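Hevier word list, read me first

Hi! I've been typing up the dialect words my gran's side of the family used in and around Hevier, and this folder is where they've ended up. There are 165 entries so far, mostly food, weather and being rude about the neighbours (the best bit, if you ask me). It's one plain text file, with a tab between the word, the meaning and the village I heard it in.

Spelling is a mess, sorry. I've gone with whatever the person wrote down for me, so the Plirano words have doubled letters all over the place and the Alvarado ones hardly any.

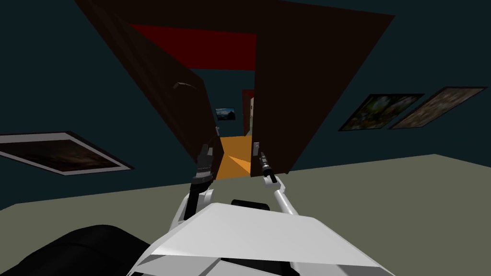
One reader from Parnanier wrote in to say that I'd put 3 of their words down as Plirano ones, and that the word for drizzle also means a person who won't stop complaining. Both fixed, thank you!

Still to do: 24 words with no meaning at all, and the plurals. I'm hoping to get to those in October.

Last changed 7 May 2018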